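Kornstead release second album "Kurkach" on Muli Records

January 2020

Kornstead return with their second album, "Kurkach", out now on Muli Records. It follows the band's self-titled debut and a run of 133 shows across Europe and North America, most of them in rooms holding fewer people than the band had cables.

"Kurkach" was written in the gaps between those dates and recorded live to tape at Barkeo, a former print works the band rented for the length of the sessions. The debut was built up one part at a time on a laptop. For this one the four players set up in the same room and kept the takes that held together, with vocals and a small amount of brass added afterward.

The result is slower and heavier than anything Kornstead have put out so far. Opener "Tenant" runs for nearly eight minutes on a single bass figure. "Salt Road" and "Cold Lamp" are closer to the debut, with the drum machine still up front and the guitars kept thin. The title track, which closes the first side, is a waltz for organ and two voices.

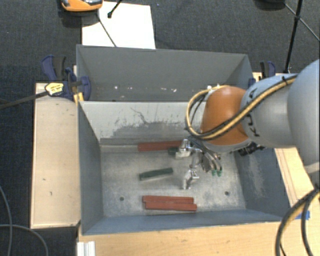
Lead single "Second Shift" is the shortest song on the album and the one the band have been opening with since September. It began as a rehearsal loop, two chords and a clipped drum pattern, and the lyrics came from a summer job in a parts warehouse. The verses list what the singer could see from the line: shelves, pallets, the clock over the loading door. The chorus drops all of that for one repeated line about the bus home. A remix by Muli labelmates Barkeo Sound System is on the flip side of the 7-inch.

"We wanted to make a record we could play from start to finish without a computer on stage," the band say. "Some of these songs changed a lot once we did that — a couple of them lost half their parts."

"Kurkach" is available on CD, download and vinyl. The first vinyl pressing is limited to 404 numbered copies on clear wax, sold through the Muli online store and at shows. The first 50 orders from the store include a cassette of demos from the Barkeo sessions.

Kornstead will tour the album this spring as a five-piece, with an added keyboard player. Dates will be announced through the label's mailing list.

Review copies, press photos and interview requests: Muli Records press office.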